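Brolano Chores: data card

Maintainer: Jinfeng Lü, Dreresden
Card updated: 3 Aug 2024

Summary

Brolano Chores holds 1000 wrist-camera episodes of household and shop-floor tasks run with a two-finger gripper. It was built to test whether current policies can finish ordinary chores without help. Most cannot yet.

Task groups

1. Appliance doors. The policy has to find the recess in a dark, glossy door and pull. Reflections in the surface are the main source of depth error.

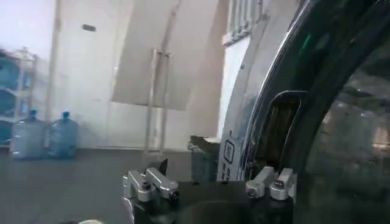
2. Free motion. Reaches and retreats between stations, 32 episodes held out for testing.

Known limits

Episodes are not trimmed - expect blur and large changes in wrist pitch.

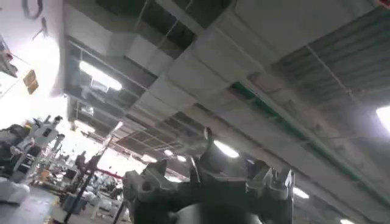

The Zheng baseline completes 12 of the 32 held-out episodes. It does worst when the camera points at the ceiling, where lit tube lights and long diagonal ducts give it little to localize against. Masking the upper half of the view did not help.

License

Research use only. Send corrections to the Trerbridge tracker; 13 labels are under review.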